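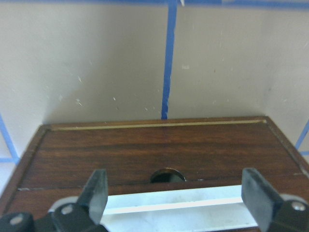 The lid of a dark woodgrain box with a pale inlay line along its back edge. The round opening sits at the seam between the two panels.

Linham adds lidded boxes to repair intake

The Linham repair workshop in Sudon will accept lidded wooden boxes for assessment from February. Until now the intake desk took only chairs, small tables and picture frames. The change covers jewelry boxes, writing boxes, tea chests and similar pieces up to 600 millimeters on the longest side.

Panagiotis Grgić, who runs the finishing bench, said boxes had been turned away for lack of shelf space and a suitable clamp set. Both are now in place. The shelving was moved from the former Fraser Street store and holds pieces flat, with the lid facing up and clear of the shelf above.

Assessment will follow a fixed order. The lid is checked first for warp along the seam, then for lifted inlay, then for damage to the finish. Hinges and locks come last. Each box is given a job number and a written estimate before any work begins. Owners have 12 working days to accept the estimate or collect the piece.

Inlay is expected to take up most of the bench time. A thin line let into the top of a lid moves at a different rate from the wood on either side of it, and the glue gives way in short lengths. The usual repair is to clean out the groove, warm the old glue where it can be saved, and press the line back under a flat caul. Missing lengths are cut from new stock and toned to match. The workshop will not replace a full inlay line if more than half of the original is sound.

Gloss finishes will be treated case by case. Light scratches can be rubbed out and polished. Deep marks, heat rings and areas where the finish has lifted need a local build-up in several thin coats, with a full day between coats. Grgić said a complete strip and refinish would be offered only when the owner asks for it in writing.

"Most of the color people like in these lids is in the finish and the top layer of the grain," he said. "Once it is sanded through, we can get close to it, but we can't put the same one back."

Openings in lids, including round ones, will be left as they are unless the owner wants them closed. Worn rims can be cleaned and refixed. The workshop asks that loose parts be brought in a separate envelope with the owner's name on it, and that no tape be applied to a finished surface.

Linham handled 1036 pieces last year. Of those, 333 were surface repairs with no structural work. Zubaida Sandhu, who manages the intake desk, said the box service would start with one bench and would be reviewed in the summer. Chairs and tables will keep their present turnaround times.

Boxes should be emptied before drop-off. Linings are not repaired on site; fabric and paper interiors are passed to Kolley, the bindery on the floor above, and billed separately. Locks without keys are accepted, but cutting a new key adds a week to the job.

Drop-off is at the side entrance from 9 a.m. to 1 p.m. No appointment is needed for a single box. Owners with three or more should call the desk first so that shelf space can be held. Assessment is free for pieces that go on to repair, and a small bench fee applies to those that do not.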